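Pollora Organizer Guide

Section 4: Setting Up a Phone Bank

This section covers a shared phone bank, where callers work from one room on phones supplied by the campaign. For callers working from home on their own phones, see Section 5. You need the Organizer role to complete the steps below. Callers don't need accounts. 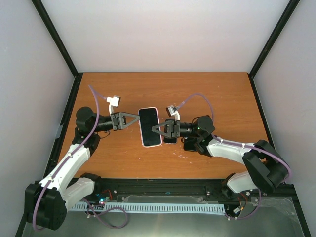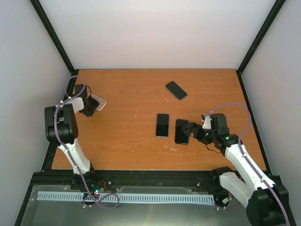 Smartphones on a wood-grain tabletop.

4.1 Before you begin

Have the following ready:

A voter list already imported and matched (Section 3)
An approved script
The shift code for your office
A charged phone for each caller, with the Pollora Caller app installed
The name of the person who will approve changes to the script during the shift

Note: The Caller app doesn't place calls over Wi-Fi by default. If reception in your office is poor, turn on Wi-Fi calling in the phone's own settings before you pair it. You can't change this from inside Pollora.

4.2 Create the calling list

1. Open Lists and select New Calling List.

2. Choose a source. You can use a whole turf, a saved search, or the remainder of an earlier list. Remainders include every voter marked Not Home or Busy and leave out anyone marked Refused, Moved or Wrong Number.

3. Give the list a name. Names can be up to 80 characters. Start with the office name, as in "Okurby – undecided, under 35", so that lists from different offices stay grouped together.

4. Set the household rule. One Call Per Household is on by default. When it is on, the app shows the caller every voter at the same number on one screen and lets them record a result for each.

5. Select Preview. Pollora shows the size of the list and how many records have no usable phone number.

6. If the preview looks right, select Save and Lock.

Example: The Okurby office imports 906 voters for a city council race. The preview reports 139 records with no usable number. These stay in the turf and can still be assigned for door knocking, but callers will never see them.

Caution: Once a list is locked you can't add voters to it. You can remove voters at any time. If you need to add people after locking, create a second list and attach both to the same shift.

4.3 Attach a script

1. From the locked list, select Script, then Choose Existing or Write New.

2. Check the opening line. It must give the caller's first name and the name of the campaign or committee. The field [caller_first] fills in automatically when the caller signs in.

3. Add your questions. Each question needs at least one answer button. Support questions should use the standard five-point scale if you plan to compare results with canvass data.

4. Add a closing line for each support level. Strong supporters can be sent to a volunteer ask, a yard sign ask, or both.

5. Add the disclaimer text your state requires, if any, in the field at the bottom. The app won't let the caller end a completed call until this line has been displayed.

6. Select Send for Approval. The approver gets an email and a notice on their dashboard.

Note: Scripts don't carry over between elections. A script written for a primary is archived when you close that election, and must be copied and approved again before the general. Many offices do this in September and then find that the candidate's title or the polling hours are out of date. Read the whole script through before you resubmit.

Caution: Pollora doesn't check scripts against state or federal calling rules. Ask your campaign's counsel which disclosures apply and what hours you may call.

4.4 Pair the phones

Pairing ties a phone to a shift, not to a person. Any caller can pick up any paired phone.

1. On your computer, open Shifts, select the shift, and select Pair Phones. A pairing code appears.

2. On the first phone, open Pollora Caller and tap Join a Shift.

3. Enter the pairing code. The phone shows the office name and the shift start time. Check that both are correct and tap Confirm.

4. Enter a label for the phone, such as a desk letter. Labels appear on the shift monitor and make it easier to find a phone that has stopped syncing.

5. Repeat for the remaining phones. The code stays the same until you close the pairing window.

6. Select Close Pairing. Phones that joined after this point will show Waiting for Organizer.

Note: If you use a mix of older and newer phones, update the Caller app on all of them first. Phones on version 1 can't join a shift that contains a phone on version 2.

4.5 Run a test call

1. On any paired phone, tap the menu and choose Test Call.

2. Enter the number of someone in the room. The test uses the live script, but results are thrown away when the call ends.

3. Go through at least one path to the end, including the disclaimer.

4. Check what the other person sees as the incoming number. If it reads Unknown or Private, turn off number hiding in the phone's settings. Some states don't allow campaign calls with a hidden number.

Repeat the check on every phone. Caller ID settings belong to the phone and its carrier, and they can change after a system update.

4.6 Start the shift

1. Ask each caller to tap Sign In and enter a first name and last initial. For instance, Shaimaa Zaki would enter "Shaimaa Z" and voters would hear only "Shaimaa".

2. On your computer, select Start. The first voter appears on each phone.

3. Keep the shift monitor open. A gray label means the phone is idle, green means a call is in progress, and orange means the phone has results that haven't synced.

4. To give a caller a break, tap Pause on their phone. The voter on screen is held for ten minutes and then goes back to the list.

Caution: Don't close the app on a phone with an orange label. Unsynced results are stored only on that phone and are lost if it is reset or unpaired.

4.7 Do-not-call requests

If a voter asks not to be called again, the caller should tap Remove before ending the call. The number is blocked at once for all lists in your account, including lists held by other offices. Only an account owner can lift a block, and a written reason is required.

A voter who says "not now" or "call me later" hasn't asked to be removed. Use Call Back and enter a time of day if one was given.

4.8 End the shift

1. Select Stop New Calls. Callers can finish the call they are on.

2. Wait until no labels are orange.

3. Select End Shift, then Unpair All.

4. Download the shift report if you need a copy outside Pollora. The report lists results by voter and by caller.

5. Turn off the phones or put them on charge, and store them in a locked drawer or cabinet.

If a phone won't unpair, connect it to Wi-Fi and wait for it to sync, then try again. If the label is still orange after ten minutes, leave the phone switched on and contact support with the shift code and the phone's label.

Next: Section 5, Remote Callers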